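Refinishing a Wood Tabletop with Hardwax Oil

Last updated 28 Jun 2021

This procedure covers solid wood tops that have lost their original finish or were oiled once and then left alone. It does not apply to veneer under 1/32 inch thick or to any surface coated with polyurethane, which must be stripped first. The product used in the steps below is Berno Hardwax Oil in the clear matte version. Masau Floor Oil behaves in much the same way but needs a longer cure.

Before you start

Clear the room of food, dishes and anything porous. If the table stands in a kitchen or an open dining area, fine dust will reach the counters, so move fruit bowls and cutting boards to another room or cover them with plastic sheet taped at the edges.
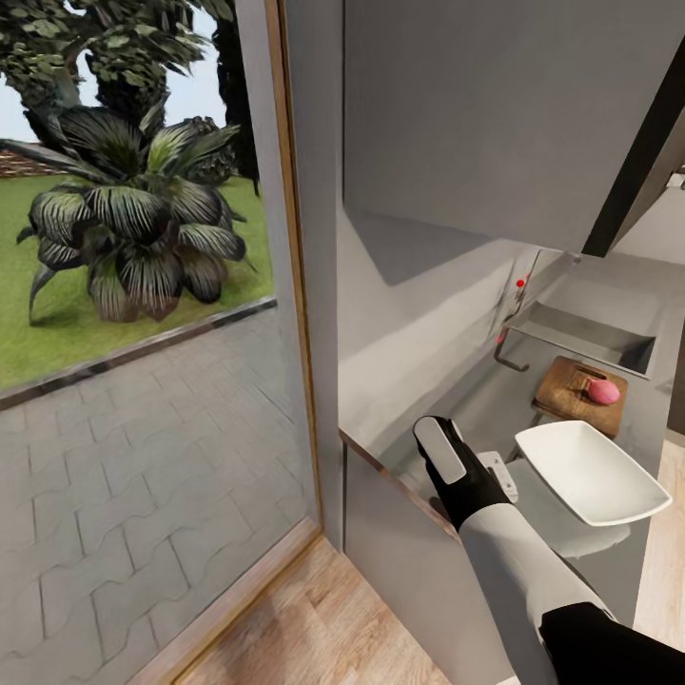 Check the moisture content of the wood at three points with a pin meter. Readings should be 12 percent or lower. A higher reading slows the cure and can leave the surface tacky for weeks. If the top is too damp, leave it indoors with air moving on both faces and test again after a few days.

Test for old finish by placing a drop of water on the surface. If it soaks in and darkens the wood within a minute, the top is ready for sanding. If it beads, a film or wax layer is still present. Wipe wax off with mineral spirits and repeat the test.

Sanding

Start with 80 grit only if there are stains or scratches you can catch with a fingernail. Otherwise start at 100. Move to 120 and finish at 140. Do not go finer. Hardwax oil needs an open grain, and a top sanded to 220 will take up too little oil to protect it.

Keep the sander flat and moving along the grain. Overlap each pass by half the width of the pad. At the joints between boards, check for dried glue by wiping with a cloth dampened in mineral spirits; glue shows up as a lighter patch. Scrape it off with a card scraper and sand the spot again by hand.

Vacuum with a brush attachment, then wipe with a dry lint-free cloth. Do not use a tack cloth. The residue interferes with the oil.

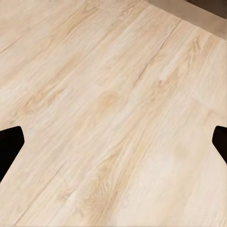

Pale boards with the grain running lengthwise and a thin dark line at the joint.

Applying the oil

Stir the can for two full minutes, scraping the bottom. Do not shake it. Work at a room temperature between 60 and 77 degrees F.

1. Pour a small amount onto the wood and spread it with a white nylon pad.
2. Work it in along the grain until the surface is evenly coated.
3. Wait 15 minutes.
4. Wipe off all excess with clean cotton cloths, changing cloths as they load up.
5. Let the top dry overnight and apply a second, thinner coat in the same way.

Coat the underside as well. A top sealed on one face only will cup, and wide boards cup the most.

Lay used cloths flat outdoors to dry or put them in a metal can filled with water. Oily cloths left in a pile can catch fire on their own.

Curing

Light use is possible after 48 hours. Keep water off the surface for seven days and do not lay a tablecloth on it for two weeks.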